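Search this site Go

Spring walk-through checklist, Hastport craft hall (with my comments, sorry, there are a lot of them)

Saturday, March 21, 2026. Walked by me and Saranya Lobo, who held the ladder and the flashlight and talked me out of climbing on the radiator. Same form as October, so you can lay them side by side if you like that kind of thing!

1. Front door and ramp. OK. Door closes by itself now. The ramp strip that was peeling got glued back down and I jumped on it a few times (very scientific) and it held.

2. Exit signs. One FAIL. The one over the back hall is dim on the left half, so it reads more like IT than EXIT. Ashwin Kurup has the replacement tube on order. Front and side are both bright.

3. Emergency lights. OK. Held the test button in for the full 90 seconds on each one, and my thumb still hurts.

4. Fire extinguishers. OK with a comment. Needles are in the green and the tags are signed. But the kitchen one was behind the mop bucket AGAIN. Please, please leave the floor clear under it. I put tape down last time and somebody parked the bucket neatly inside the tape.

5. Smoke alarms. OK. All chirped when pressed. The Vurholm in the storeroom is the loudest thing I've ever heard in my life, so warn people first.

6. Electrical outlets and cords. Needs work. The outlet by the kiln room door has a cracked cover plate and I've put a sticker over it, don't use it. I also found a power strip plugged into another power strip behind the sewing corner. I pulled it apart and left a note. The space heater (1000 watts, the little Emow) goes straight into the wall and nowhere else.

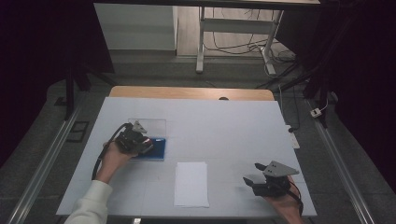 7. Tables and chairs. Mostly OK. I leaned hard on every table and only one rocked, the folding one with the bad hinge, and it's gone to the shed with a red tag on it. 23 chairs were fine and 2 have loose back legs. Achilleas Dimitriou says he can fix those with glue and a clamp, so they're stacked by his bench.

8. First aid kit. FAIL, but an easy one. We're out of medium bandages, and the burn gel expired in October. Scissors are missing too (they were in the kitchen drawer, now back). Saranya is picking up the refills this week.

9. Water heater. OK. I turned it down a bit, the hand sink was coming out way too hot for the kids' class.

10. Storeroom shelves. Needs work. Paint cans have crept up to the top shelf and they're heavy! Anything over 20 pounds goes on the bottom, please. The Leite shelving is bolted to the wall and didn't budge when I tugged it.

11. Windows. OK except the painted-shut one in the back, same as always. It isn't an exit window so it passes, but I'd love some air in there by summer.

Still open from last time: back hall sign, cover plate. Annapurna Kartha has the key to the panel if anyone needs the breaker off for the outlet.

Copy to Sivaprasad Nair for the binder.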